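Field Report: Open Day at the Plevero Robotics Workshop
Submitted by Ada Donati, 14/07/2026

Our class had been looking forward to this visit since March, and I think I can speak for everyone when I say it was well worth the long bus ride. Plevero opens its workshop to students once a year, and 28 of us went along with our two teachers (and far too many sandwiches).

We started in the lecture room, where an engineer from Inex talked for 50 minutes about why picking things up is so hard for a machine. I had never given it much thought — I pick up my coffee cup every morning without even looking at it! She explained that every shape asks for a different approach, and that a thin, flat thing on a flat floor can be more trouble than something heavy. My notes from this part run to over 8 pages, so I will spare you most of them.

After lunch we were split into groups of 14 and taken around the stations. The first was called Ballo and dealt with balancing, and it drew the biggest crowd. My own favorite was the second, Giáp, where an arm works over gray bins with everyday things lying in them. The bins are held by clamps at the sides, and the bottom of the one in use is quite worn and scuffed. I stayed there as long as they would let me, trying to guess how I would grab each thing if I only had a gripper instead of fingers.
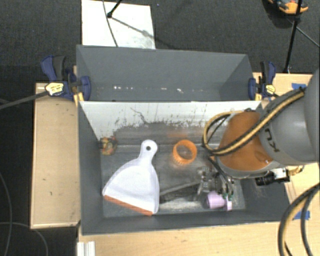

Fig. 1. The Giáp station: gripper at the lilac cup-like piece, with the white dustpan and the orange ring also in the bin.

For my term project I would like to compare how people and grippers take hold of objects with handles. The engineer kindly gave me a reading list, and I have already started on the first book — it is slow going, but I am enjoying it very much.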